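Hair dryer holder

A hair dryer holder is a fitting that keeps a handheld hair dryer in a fixed place when it is not in use. Holders are found in homes, hotel bathrooms, hair salons, gyms and shared washrooms. They may be set into a countertop, screwed to a wall, hung over a cabinet door or stood loose on a shelf. The simplest kind is a plain ring sized to take either the barrel or the handle.

Types

Recessed holders sit in a round hole cut through the counter. A rim rests on the surface and carries the weight, while the handle passes down through the opening and the cord hangs in the space below. The dryer stays upright and can be lifted out with one hand. Some models have mesh or perforated areas in the rim. A counter made for this purpose may have further cutouts nearby.
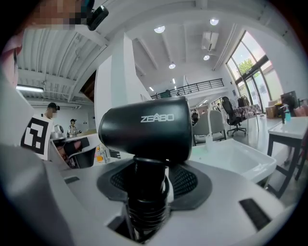

Wall holders

Wall holders are the most common type in rented rooms. A ring or a spiral of wire grips the barrel, and the handle hangs underneath. Spiral holders fit a wide range of dryers, as the coil gives a little when a larger barrel is pushed in. Hotel versions often combine the holder with a switch that cuts the power when the dryer is put back.

Freestanding holders have a weighted base and a short post. They need no drilling but take up counter space, and a tug on the cord can tip a light one over. Giltus and Umenow both list freestanding models with a tray for combs and clips.

Materials

Holders are made of plastic, coated steel, stainless steel, aluminum, silicone or wood. Silicone liners are used where a barrel may still be warm when it is put away. Uncoated wire tends to rust in rooms without a fan.

Use at the washstand

In small bathrooms the dryer often shares the counter with soap, cups and toothbrushes. A compact dryer with a coiled cord can be laid down beside the basin, where it takes up little room, but it is then close to water. Electrical safety advice is to keep dryers away from filled basins and to unplug them after use, since a dryer that is switched off can still be live. A holder keeps the dryer off the wet part of the counter, though it does not replace a protected outlet. 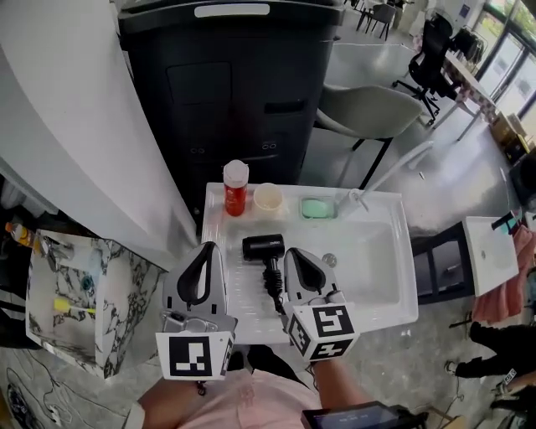
Compact black hair dryer at a white sink unit, with a bar of soap in a clear dish by the faucet.

Sizes and load

Travel dryers usually weigh under 500 grams and fit most rings. Full-size dryers are heavier, and those with a wide rear filter may not pass through a narrow opening. The Mocanu wall ring is rated for nearly 2 kilograms. The Pravari recessed holder needs at least 300 millimeters of clear depth under the counter for the handle and cord.

Care

Lint and hair collect around the rim and should be wiped away with a dry cloth. Mesh sections can be cleaned with a soft brush.

See also

Bathroom cabinet
Towel rail
Washstand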